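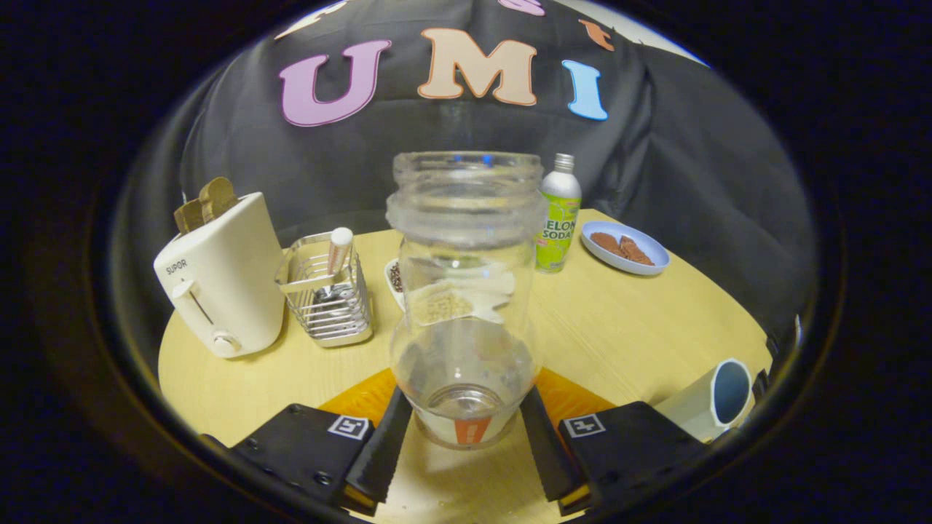
Snack table setup - what would you change?

Cisis Home Forum > Kitchens and Dining > Small Spaces

skye_baird
Posts: 71

Hello everyone! I've been reading here since November and finally have something to ask. We have one little round table for breakfast things and snacks, light wood, and I love it to pieces, but it fills up before I've even thought about plates. At the moment it's holding the toaster, the wire caddy, the spices, the melon soda, a blue plate of chocolate and the glass jar I can't seem to give up. My mother-in-law thinks the caddy should go and I think the caddy is the only tidy thing on it. The dark cloth and the big UMI letters behind are staying, I'm very fond of those colors. So what would you move first, if it were yours?

phong_vu

Welcome Skye! Such cheerful letters. I'd move the toaster. I know that sounds drastic, but ours (a Huet, not a SUPOR like yours) threw crumbs over everything within reach and I was wiping the table 3 times every morning. We put it on the counter and the table suddenly felt twice the size. Also I'd want more space between hot toast and that cloth, but I'm a worrier.

Orysia Ostapchuk

I have to disagree with Phong, with love. The toaster is the whole point of a breakfast table! You sit, you wait, it pops, you butter. If I have to get up and walk to the counter I may as well eat standing there. Pull it forward a bit if the cloth bothers you. What I would move is the chocolate, because on my table it wouldn't last 15 minutes next to the toast anyway, and then you've got a free plate.

skye_baird

Ha, the chocolate is a fair point, Orysia. I hadn't thought about the cloth, Phong, so thank you, I'll measure the gap tonight. Let me ask about the jar and the spices while I've got you both. The jar is the tall kind with a screw-thread mouth and a narrow waist, and I can't find a lid to fit it anywhere.
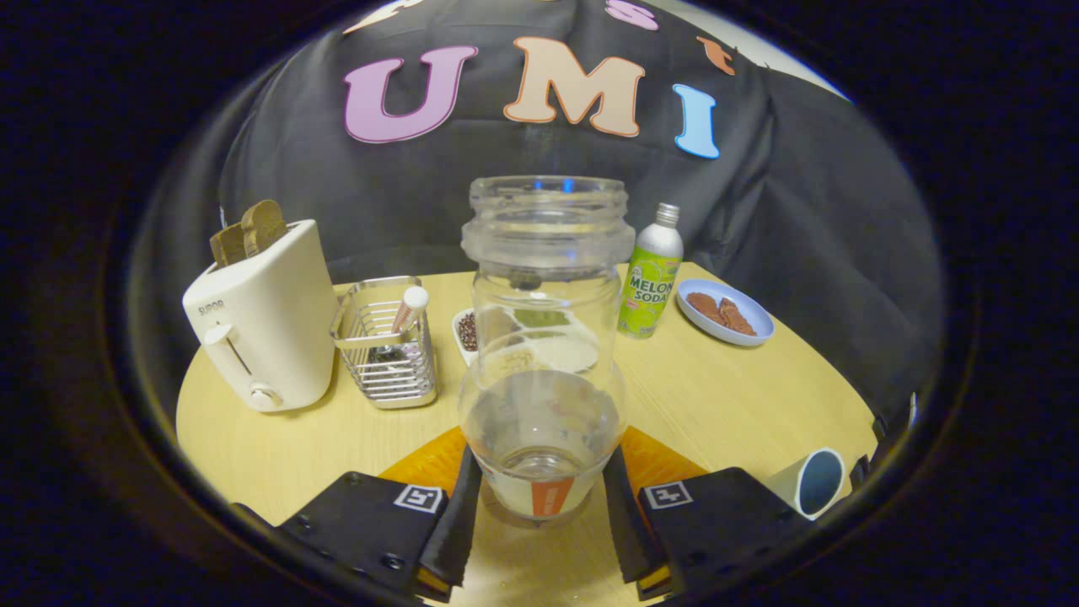
I tried a Curnine lid and it just spins around and around, and a cork looked silly. I'd like to use it for water at the table, or maybe for breadsticks, and I go back and forth on whether to soak off the orange and white label at the bottom. Then there's the divided dish with the peppercorns and the green and pale powders. It's pretty, and I like being able to take a pinch of something, but is it daft to leave spices open like that?

janaina_t

Not daft at all if you only put out what you'll use. I fill mine for 4 people and the rest stays shut in the cupboard - dull, but it still smells of something a month later. Leave the label on the jar! It's a bit of color, and a plain jar is just a jar.

Albane Brunet

I'd take the label off, sorry Janaína. Warm water, dish soap, leave it overnight, then rub the sticky part with cooking oil. And no breadsticks in it please, I did that with a waisted bottle from Bumivard and the broken ends got stuck at the bottom for weeks. Water is perfect, no lid needed. Keep the caddy too, though I'd put the butter knives in it and find the pen-looking thing a drawer.

phong_vu

Agree on the caddy. Still voting against the toaster.

skye_baird

Thank you all, this is lovely. Chocolate to the sideboard, water in the jar, and the toaster stays for now but further forward. I'll soak the label tonight and let you know how I get on with the oil.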